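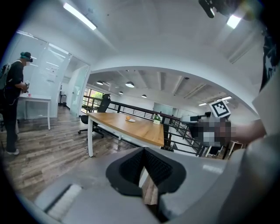 *A long desk with an orange and a potted plant, beside a frosted glass partition.*

**Edberg to let empty shop units as shared offices**

17/08/2023 – Property firm Edberg is to turn the upper floor of the Queiroz arcade into shared offices, after several shops there failed to find new tenants.

The plans cover 80 desks, to be let by the day or by the month. A monthly desk will cost £335, with heating, broadband and use of the kitchen included. Day passes will be £10 for people who live in the town.

Cleiton Conceição, lettings manager at Edberg, said the firm had tried to fill the units with shops first.

"We had two enquiries in a year and both wanted the ground floor," he said. "The calls we do get are from people who are tired of working in their bedroom."

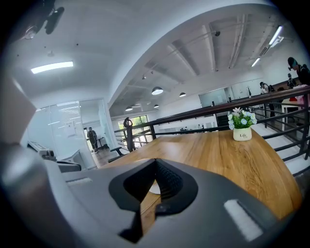 Womum, the design firm hired for the work, will keep the old staircase and add a lift at the Hivonier Street end. Bike parking is planned in the rear yard – traders had asked for it to stay open for deliveries, and half of it will.

Some 1338 people replied to a survey on the arcade in the spring. Most wanted longer opening hours and better toilets.

Work is due to start in the autumn and the first desks should be ready in January. The ground-floor shops will stay open throughout.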